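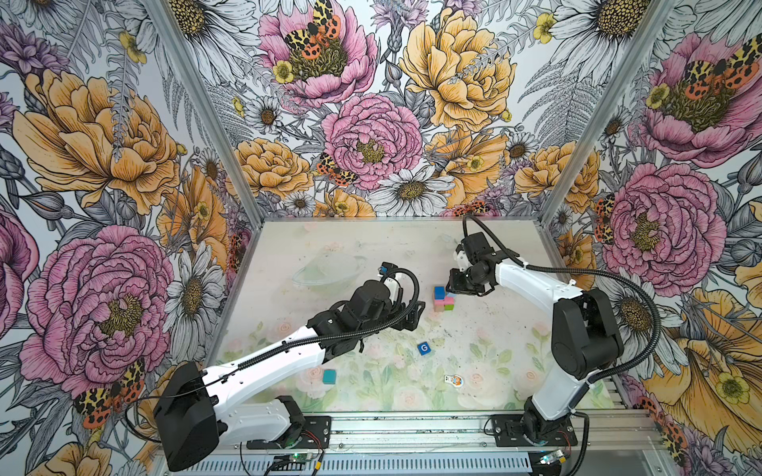
Bench Tips for a Two-Arm Student Project

Compiled by Savita Dhillon for the after-school robotics club. Additions go on the sheet by the door.

1. Cables

Leave slack at the wrist. A cable tied tight to the last joint will pull out of its connector the first time the wrist turns fully. Form a loop over the wrist, then zip-tie the corrugated sleeve along the upper segment. Trim the tie tails flush with side cutters. Scissors leave a sharp stub.

Move each arm by hand through its full travel with the power off before the first run. Watch the loop at the elbow. If it catches on the joint, add 2 inches and try again.

2. Rail and base plates

Both arms bolt to the same front rail, so a loose plate on one side shows up as shake on the other. Check the bolts at the start of each session. Mark each bolt head and the plate with one line of paint pen; a broken line means the bolt has moved.

Keep drinks off the rail. The circuit boards are mounted there and have no covers.

3. Tabletop

Wipe the table before calibration. Dust and crumbs build up quickly on a printed surface and are hard to see against the pattern. Use a barely damp microfiber cloth, then a dry one. Do not spray cleaner inside the enclosure.

Adhesive residue comes off with rubbing alcohol on a cotton swab. Test a corner first, as some prints lift.

4. Wallpaper

The Bhardwaj team papers its walls in a large floral to make the vision task harder. Hang paper on the panels before they go into the aluminum posts. Smooth from the center out with a plastic card, trim with a new blade, and let it dry overnight. Matte paper gives less glare than gloss.

5. Practice objects

Colored cubes are the easiest start. Stack them by hand first and note the gripper opening that clears the neighboring cube. Letter tiles and flat charms are harder because the fingers have little edge to hold. Clear bowls come last. A strip of masking tape on the rim helps during setup; remove it for scored runs.

Store small pieces in a lidded tub. The Pamel kit holds 50 and is counted back in by the person who signed it out.

6. Shutting down

Park both arms clear of the table, cut power at the strip, and wait for the board indicators to go dark before touching a connector. Log the run count. Gripper pads are replaced at 3,000 cycles, or sooner if the surface is shiny.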